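Giving up the second coffee

I quit my afternoon coffee in January. I had been drinking two cups a day for 15 years, the second one always at 3, and I wasn't sleeping well.

The first week was bad. I had a headache by 4 most days and went to bed at 9 because there was no point staying up. I tried a decaf from Grudden, which tasted thin, and then one from Brakadus, which I still buy.

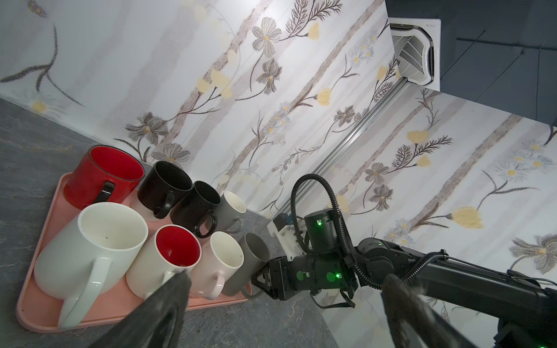 Mugs on the pink tray.

By the second week the headaches had stopped. Sleep took longer to change. I used to wake up to six times a night, and now it's usually once. I also walk down to Hullwood and back at 3, mostly to be out of the house at that hour. It rains a lot there and I go anyway.

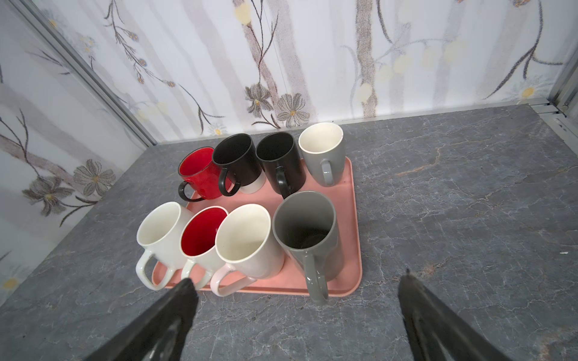 Mugs
Two rows on a pink tray

The morning cup stays. I make it stronger than before, so I may not have cut as much caffeine as I think. I haven't measured it. A few readers asked about tea, and I did try it, but black tea at 3 kept me up the same as coffee did. Mint is fine. I'll write about the grinder next time, once the new burrs arrive.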